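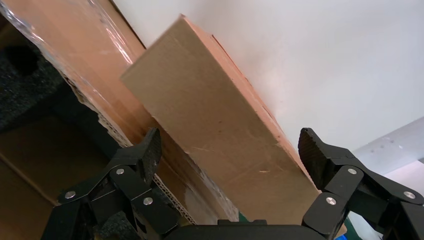
*A plain corrugated box with light scuffing toward one end.*

Latrice Obi buys corrugated board for Minley, a mail-order supplier of replacement lamp parts, and most of what she buys has no printing on it. The company went to plain stock in February. Before that it shipped in a white-faced carton with the logo on two sides.

"The white liner showed every rub," Obi said. "Customers sent us pictures of the carton and asked if the contents were used. The contents were fine. On bare kraft, a scuff reads as a scuff."

Minley now keeps 13 box sizes. The list was longer, and Obi cut it by pulling a season of packing slips and sorting them by the longest item in each order. Long, narrow boxes survived the cut because lamp stems and tube guards can't be folded into anything squarer. She calls those sizes "the sticks."

The sticks have their own problems. A long box has a weak middle, and it tends to be picked up by one end. Jhun Panganiban, who runs the packing line on the early shift, asked for a heavier board on the two longest sizes and got it for one of them.

"The load goes into the corner," Panganiban said. "If the box is held upright, everything inside settles on the bottom flaps. So the tape matters more than the wall. I want the strip to run past the edge and down the end panel by the width of my hand."

He uses water-activated tape, sold as Skirau, on anything over the middle weight class. The lighter boxes get ordinary film tape. Both are kept at the same bench, which he would like to change. The gummed tape needs a wet brush, and the brush drips on flat stock if the stack is pushed too close.

Asked about scuffs, he separated them into two kinds. Surface marks, where the outer paper is scratched but the flutes are intact, go out the door. A crushed edge does not. He checks by running a thumb along the score line and pressing at the corners.

"Color tells you very little," he said. "One side looks orange under one lamp and gray under another. Press on it."

Obi keeps a log of rejected boxes by delivery. The worst entry is 177 boxes from a single shipment, all with scores cut too deep, so that the liner split when the flaps were folded back. The supplier, Dvorak, replaced them the following Wednesday. She has stayed with the company, mainly for its lead times.

Her open question is storage. The flat stock takes up 672 square feet at the Stovovness building, and she has asked for racking along the north wall. Panganiban prefers pallets on the floor, where he can see when a size is running low.

"He's right that you can see it," Obi said. "You can also walk into it."

The racking quote is due before the next stock order.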